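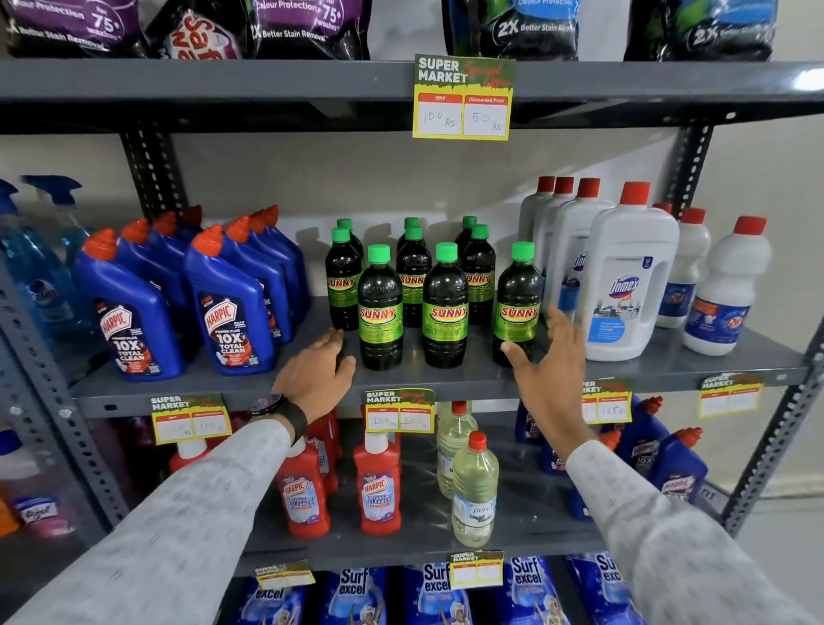
Das mittlere Fach, Sunny neben Harpic. Darüber das Sonderangebot.

Den Posten in der Filiale Pondley hatte Sum-yee Kwok im Januar angenommen, weil in der Anzeige das Wort »Gestaltung« stand. Gestaltet wurde dann Gang 2, Haushaltsreiniger, linke Wand. Sie hatte einmal drei Semester Bühnenbild studiert und hielt das für einen Witz, den außer ihr keiner verstehen konnte, und erzählte ihn deshalb auch keinem.

Die Firma Soltach, der Pondley und noch ein paar andere Läden gehörten, verschickte ihre Anweisungen in einem Ordner. Der Ordner hatte 244 Seiten und roch nach Keller. Auf Seite 11 stand, jede Flasche habe »dem Kunden ins Gesicht zu sehen«. Sum-yee hatte den Satz mehrmals gelesen. Sie stellte sich Kunden vor, denen eine ganze Wand ins Gesicht sah, und fand, dass dies den Umsatz in Gang 2 recht gut erklärte.

An diesem Freitag sollte Lorance kommen. Lorance war Bezirksleiter und trug zu jeder Jahreszeit eine Steppweste. Er begutachtete Regale, wie andere Leute Pferde begutachten: erst von weitem, dann von der Seite, und am Ende strich er mit dem Finger irgendwo entlang.

»Der Lorance mag keine Lücken«, sagte Jemal, der an der Kasse saß und das Wort Lücken aussprach, als handle es sich um einen Ausschlag. »In der anderen Filiale hat er wegen einer Lücke geschrien.«

»Geschrien?«

»Laut geatmet. Aber sehr laut.«

Sum-yee ging also zur linken Wand und fing mit den Sunny-Flaschen an. Die hatten sich über die Woche in etwas verwandelt, das man mit gutem Willen eine Gruppe nennen konnte. Die grünen Deckel standen in alle Richtungen versetzt, wie Leute, die auf einen Bus warten und einander nicht kennen. Daneben drängten sich die blauen Harpic-Flaschen mit ihren schrägen Hälsen. An denen war nichts zu machen. Eine Flasche mit schrägem Hals sieht immer so aus, als höre sie gerade jemand anderem zu.

Sie stützte die linke Hand auf das Blech und rückte mit der rechten. Eine Flasche nach vorn, eine nach hinten, die vordere etwas drehen. Das Etikett lächelte jetzt ins Leere. Die dahinter lächelte die vordere an. Sie rückte wieder zurück.

»Entschuldigung«, sagte eine Frau mit einem Regenschirm. »Ist das schwarz?«

»Was?«

»Das da drin. In der Flasche.«

Sum-yee schaute. Tatsächlich war der Inhalt so dunkel, dass man ihn ohne das grelle Etikett darum für etwas aus einer Werkstatt hätte halten können.

»Sehr dunkel«, sagte sie.

»Und damit macht man sauber?«

»So ist es gedacht.«

Die Frau sah sie lange an. Dann sah sie das Preisschild an, hundert durchgestrichen im Geiste, fünfzig in der Hand, und man merkte, wie sich in ihr zwei Parteien bildeten. Die eine war gegen schwarze Flüssigkeiten im Haushalt. Die andere war für halbe Preise. Die Sitzung wurde vertagt, die Frau ging zu den Keksen.

Gegen elf rief Jemal durch den Laden, Lorance stehe auf dem Parkplatz. Er steige noch nicht aus. Er telefoniere. Jetzt schaue er in den Rückspiegel. Jemal hätte Sportreporter werden sollen, aber in Pondley gab es keinen Sport.
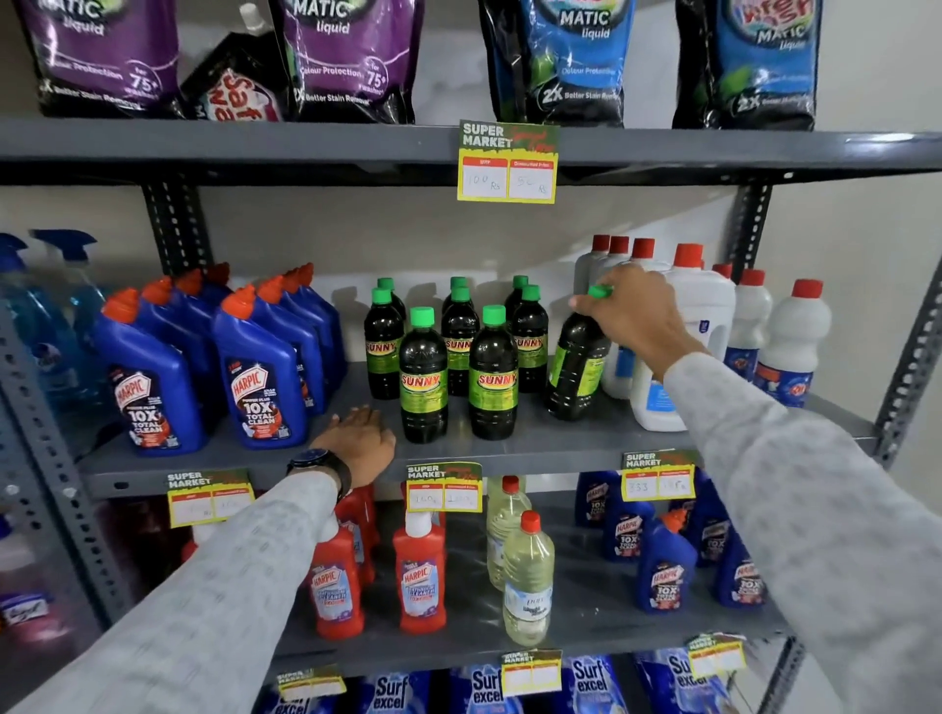 Mit der Angst vor Vorgesetzten hatte Sum-yee ihre eigene Erfahrung, und die besagte, dass man in den letzten Minuten vor deren Eintreffen grundsätzlich das kaputt macht, was vorher in Ordnung war. Ihre Mutter hatte vor jedem Besuch noch schnell die Vorhänge gerichtet und dabei einmal die ganze Stange heruntergeholt, mitsamt Putz. Das Wissen darum half überhaupt nicht. Ihre rechte Hand hatte bereits die äußere Sunny am grünen Deckel gepackt und sie nach vorn gekippt, während die linke flach auf der Regalkante lag, als müsse sie das ganze Möbel beruhigen. Gleich daneben begannen die weißen Flaschen mit den roten Deckeln. Dort irgendwo, dachte sie, wäre noch Platz. Oder eben nicht, und dann hätte man etwas angefangen.

»Er steigt aus«, rief Jemal. »Weste offen!«

»Ist offen gut?«

»Weiß ich nicht. Sonst ist sie zu.«

Sie hielt die Flasche schräg und dachte nach. Im zweiten Semester hatte ein Dozent gesagt, auf einer Bühne müsse ein Gegenstand falsch stehen, sonst glaube man den übrigen nicht. Sie hatte damals einen Stuhl auf einen Tisch gestellt und dafür eine mittlere Note bekommen. In Seite 11 war von falschen Gegenständen keine Rede. Dafür gab es auf Seite 244, der letzten, ein leeres Feld mit der Überschrift »Eigene Ideen«, in das bisher nur jemand eine Telefonnummer geschrieben hatte, die mit 812 anfing.

Sie stellte die Flasche zurück und drehte sie, bis das Etikett zur Wand zeigte.

Lorance kam herein, grüßte Jemal mit zwei Fingern und blieb am Anfang des Gangs stehen. Von weitem, wie immer. Dann von der Seite. Er ging in die Knie, was die Weste nur unter Protest mitmachte, und sah zu den Waschmittelbeuteln im oberen Fach hinauf. Dann stand er auf und strich mit dem Finger über das graue Blech.

»Frau Kwok«, sagte er.

»Herr Lorance.«

»Eine steht verkehrt.«

»Ja.«

»Man sieht da sofort hin.«

»Ja«, sagte sie.

Er atmete. Jemal hörte an der Kasse auf, mit dem Wechselgeld zu klimpern. Es war ein längeres Atmen, aber von der Lautstärke her, das bestätigte Jemal später beim Kaffee mehrfach, völlig im Rahmen.

Da kam die Frau mit dem Regenschirm von den Keksen zurück. Sie schob sich zwischen die beiden, sagte noch einmal Entschuldigung, griff ohne Zögern nach der verkehrten Flasche und drehte sie um, um zu lesen, was vorne stand. Das dauerte. Lorance wartete mit erhobenem Finger.

»Die nehme ich«, sagte sie. »Die anderen starren so.«

Lorance sah ihr nach, bis sie an der Kasse war. Dann sah er auf die Stelle, an der die Flasche gestanden hatte, und machte langsam die Weste zu.

»Da ist jetzt eine Lücke«, sagte er.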